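Putting groceries away: are two arms enough yet?

waser_17
Sorting into open bins is solved. Shelving isn't.

privum
Disagree on solved. Our log for April: 153 picks, 147 clean. The misses were mostly pears.

tustport
What counts as clean? If a bruised pear passes, the number means little.

privum
No drop, no regrasp. Bruising not scored.

tustport
Then it's a transport test. My kid puts fruit away faster.

waser_17
Speed is a separate argument. Round metal is the harder case for me, the fingers slide off the rim.

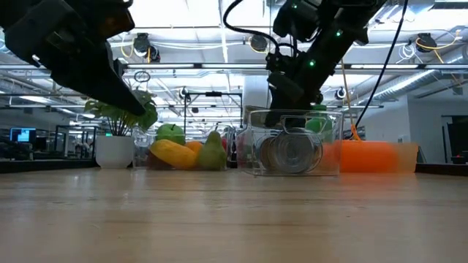 Fruit in the left bin, metal in the right, right arm at the bin opening.

tustport
Try it with a lid on the bin.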